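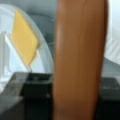 Yellow square, clear cover, dark base. Still on the bench at Undcombe.

Thread on where the display box job has got to, as a few people have asked.

The box is one of a set for the Furkgate hall. Each one gets a dark base, a clear cover and a small coloured tile inside, tilted so you can read the colour from across a room. Yellow is for the east stairs.

I had the tiles down as flat to begin with. Achilleas Vlachopoulos set one on its corner while he was looking for a pencil and it was easier to see, so that's how they're all going in now.

The clear panel the tile sits against took longer than the tile. Too steep and the tile slides. Too shallow and all you see from the door is the ceiling lights.

We settled on the angle by propping it on folded card and walking backwards. Then I cut a proper wedge. I've kept the card in case the wedge turns out wrong.

Covers are from Listard. They mark if you look at them. Cotton gloves, soft cloth, nothing with ammonia in it. I went through two covers finding out about the ammonia.

Someone asked why not glass. Weight, mostly. They go on a shelf above head height and I don't want to be thinking about that every time a door slams.

Base is painted, three coats, rubbed down between each. A dark base shows every bit of dust but it does make the yellow stand out. I tried a pale grey one first and the tile looked like it was floating in milk.

Dust is the main trouble with this whole job. It gets under the cover while you're lowering it and then you have to lift it off and start again. Best I've managed is to wipe the bench with a damp cloth, wait ten minutes, and do it with the heater off.

The heater off part is not popular. It is 6 February 2019 and the workshop has one radiator.

Cost so far, for those who like that sort of thing: 2,044 pounds against a budget of 2,752. That's materials, paint and the replacement covers. Timber for the shelf isn't in there yet.

Alby Costigan is doing the shelf. He wants oak. I have said what I think about oak at that price and he is going away to look at ash.

Reply to a couple of you: no, the tile isn't glued. It needs to come out if they change the colours, and they have changed the colours once already. It rests in a shallow groove.

Also no, you can't eat it. Three people have now said cheese.

Still to do: the red and blue tiles, the labels, and a decision on whether the cover gets a screw at the back or just sits there. I'd like a screw. The hall would like to be able to lift it off for cleaning.

Fitting is in April if the stairs are painted by then. Will add to this when the shelf wood is sorted.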